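家政与食品基础 第四讲讲义
果蔬的挑选、分装与台面摆放

同学们，这一讲是我自己最喜欢的一讲！上次讲了干货和罐头，那些东西放得住，出了错也来得及补救。果蔬可不一样，叶子菜一两天就变脸，水果又各有各的脾气，所以从进门放上台面开始，每一步都值得琢磨。

一、先分类，再动手

买回来的东西先别急着往冰箱里塞。把它们全摆到台面上看一遍，大致分成两类：怕压怕干的（生菜、菠菜、香草），和皮厚耐放的（菠萝、南瓜、柚子）。前一类留在袋里，后一类放进透气的筐。分完以后台面立刻清爽了，接下来做什么心里也有数。

二、叶菜

叶菜最怕两件事：失水和闷着。敞着放，边缘很快就发蔫；袋里积了水珠又扎得死紧，叶子会从中心开始发黏。塑料袋可以留着用，袋口折一下就好，里面垫一张厨房纸，隔天换一张。

叶片带褶皱的品种尤其要注意，褶子里容易藏水和泥沙。洗的时候整片浸进凉水里轻轻晃，别用水柱直冲，冲断了的叶子坏得特别快。洗好一定要甩干！上学期有一组洗得非常干净，偏偏没甩，两天后打开盒子，那个味道大家至今还记得。

练习用量：每组叶菜300克，洗前称一次，甩干后再称一次，两个数都写进记录表。你们会发现附着的水比想象中多得多。

三、菠萝

菠萝是我要多讲几句的。它采下来以后基本不会再变甜，颜色倒是可能继续转黄，所以挑的时候就要挑熟度合适的，指望放几天变甜是不行的。怎么挑？闻底部，有清甜的香气就对了，有酒味说明过熟；看冠叶，绿而挺的比较新鲜；再掂一掂，同样大小选重的。

整个的菠萝在阴凉处放两三天没有问题。切开以后就要装进密封盒冷藏，尽快吃完。课上用的菠萝带冠叶称重，一般选800克以上的，去皮去芯之后剩多少，请各组先猜再称，猜得最准的一组可以先挑果肉（这个传统我打算一直保留下去）。

菠萝里有分解蛋白质的酶，生吃太多舌头会发麻。用淡盐水泡一泡，很多人觉得口感柔和些。想做果冻的同学请记住，生菠萝加明胶是凝不住的，要先加热煮过。这个现象特别好玩，第六讲我们专门做对比实验。

四、筐和袋怎么选

网格筐四面透风，适合放整个的水果，也方便冲洗。买的时候摸一摸边沿，圆滑的不容易刮伤果皮。带叶子的水果横着放，冠叶朝筐的一头，拿取时不会扎手，也不会把旁边的东西顶出去。

透明袋的好处是不用打开就能看见里面的菜叶是什么状态。不透明的袋子呢，请贴纸条写上购入日期，别太相信自己的记性。

台面方面，有花纹的石纹台面很漂亮，缺点是水渍和碎叶藏在纹路里看不清。收尾时侧着光看一眼，再用干布擦一遍。

五、课后作业

1. 记录家里一种叶菜和一种整果的存放情况，连续观察，写清楚放在哪里、用什么装。
2. 写一段700字左右的小结，重点讲你改变了哪一个习惯，效果如何。抄讲义的不算！
3. 预习第五讲：根茎类蔬菜。有空的话去菜市场转一圈，问问摊主土豆为什么不能见光，回来讲给大家听。

作业本交到讲台左边的盒子里。九月开课的那一班进度稍慢，请先做第1题。
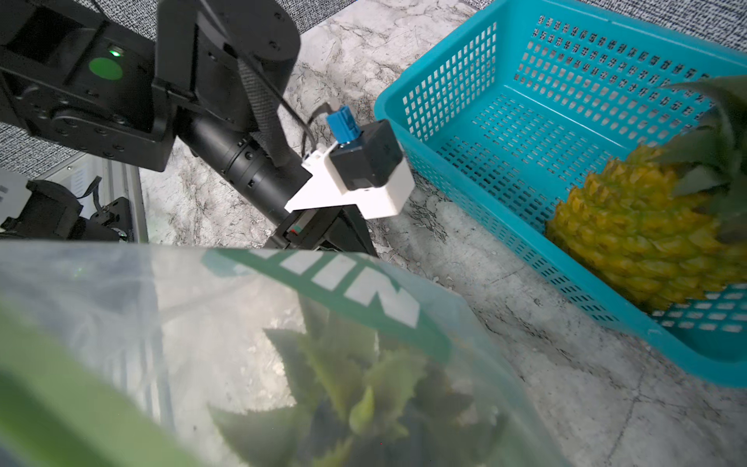
Siebe Lambrechts

装在透明袋里的绿叶菜，袋上有一条印着白字的绿色横带；青绿色网格筐里放着带冠叶的菠萝。大家对照第二、三两节，想想这两样各自接下来该怎么收。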